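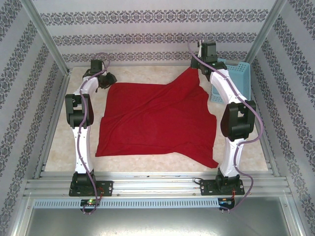

Awuor Rugemalira asked, under my first post on the Burkia two-arm kit, whether one arm stops when the other one faults, and said that was the only thing stopping an order. I answered too quickly at the time. I said they both stop. They did on my bench, every time I tried it, and then in August they didn't, so this is a longer answer and a proper review to go with it.

I love this kit, and I'd like to get that in before the bad part. I paid 700 dollars for the pair from Eglītis, used them for shirt folding and not much else, and had more fun than I've had with any bench robot I've owned. The motion is smooth, the joints feel tight even after a lot of abuse, and when both arms pick up a shirt by the shoulders and lay it over itself in one go I still grin. Cloth is a miserable thing to ask a robot to deal with (it's never the same shape twice) and the Burkia arms are very good at it for the money.

Now the fault.

I was running folds back to back in the evening with the Fladia controller on version 2, which had gone on that week. Partway through a fold the left arm threw code 867, joint overload, and froze. That part is correct. What should come next is the right arm freezing too. It didn't. It carried on with its half of the move, holding its side of the shirt while the left one held on to the other, and it kept pulling until the collar seam started to pop. I hit the stop button. Both arms went limp and the left elbow came down on the work surface with a bang I did not enjoy.

So that's two problems, and they're separate.

The first is the missed stop. Each arm has its own controller, and they tell each other about faults over a link. On version 2 that message waits in the same queue as the ordinary position updates, so on a busy move it can arrive late. I got it to happen again with a cheap rag in place of the shirt, holding the left arm still by command and letting the right one drag. Some runs stopped cleanly. Some had a pause long enough to see, and on one the right arm finished the whole move as if all was well. A fault that shows up now and then is much harder to trust than one you can count on, and I went through a good number of rags getting to the point where I could say what was setting it off. It was nearly always a slow pull across the cloth with both grippers closed.

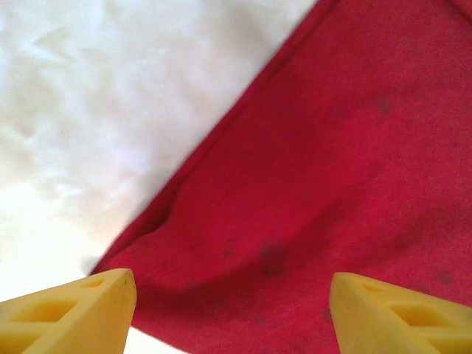
With only one gripper closed there's nothing to fight against, and the other arm just wanders along to the end of its path. That's untidy but it won't tear anything, and it explains why my early tests all looked fine. I'd been triggering faults with one hand open. If you're testing your own pair, close both, on something you don't mind ruining, and keep the speed low.

The second problem is the drop. The stop button cuts motor power, and there are no brakes in these joints, so anything raised comes down. The manual does say this, in a single line near the back. I think it belongs on the first page in big letters. An arm this size won't break your wrist, but it could pinch a finger badly, and the natural thing to do when a robot is tearing a shirt is to reach in with one hand while you slap the button with the other. I know, as I nearly did it.

I wrote to Burkia and got a real reply from a person who had read my logs. They could reproduce it. They sent a test build that moves the fault message to the front of the queue, and it has been on my bench ever since. I've run the same two-handed rag pull every evening for 15 evenings and the right arm has stopped every time. I can't promise you it's cured, but I was impressed by how straight they were about it. Eglītis also offered to take the kit back, no argument, and I said no thanks, I'm keeping it!

A few changes I made that I'd suggest to anyone:

Lower the grip force. The default is far higher than a T-shirt needs. At about half the default the cloth slips out of the fingers before a seam goes.

Turn on the overload limit for both arms. It ships on for the left and off for the right, at least on mine, and the menu hides it two screens deep.

Check the cables at the elbow before a long session. I had one rubbing on the housing. It had nothing to do with code 867, but I only found it when I was looking for the cause.

Put the stop button where you can reach it without leaning over the arms. Mine was at the back. It's at the front now.

Some smaller gripes. The fault log uses a different clock for each arm, so lining up two logs is a chore. The code list in the manual skips half the codes. And the Fladia app asks you to clear a fault before it shows you what the fault was, a strange choice that cost me the first log entirely.

The good side is still long. Setup was quick, calibration holds from one day to the next, spare joints are easy to get, and swapping one is a short job with a hex key. My friends at the Omcombe repair evening have been borrowing the folding routine and tweaking it, and their version is already better than mine on long sleeves - I've switched to it.
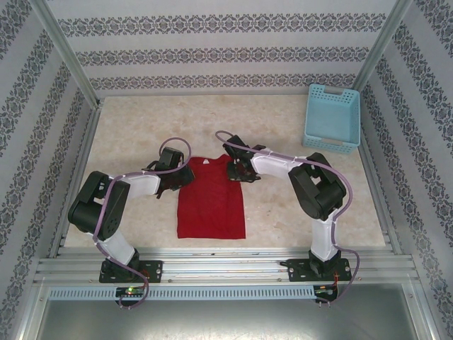 Is it safe to walk away while it's folding?

I wouldn't, on version 2 or on the test build. Stay in the room, keep your hands out of the reach of both arms, and if you do need to stop it in the middle of a fold, use the pause command first when there's time for it. Pause holds the arms up under power. Save the button for when something is really going wrong, and let the arms come all the way down before you reach in for the shirt.

I'd buy the kit again. If you're ordering one now, ask which build it ships with, and do the two-handed rag test before you put a shirt you like in front of it. I'll update this when the fix gets a proper release number.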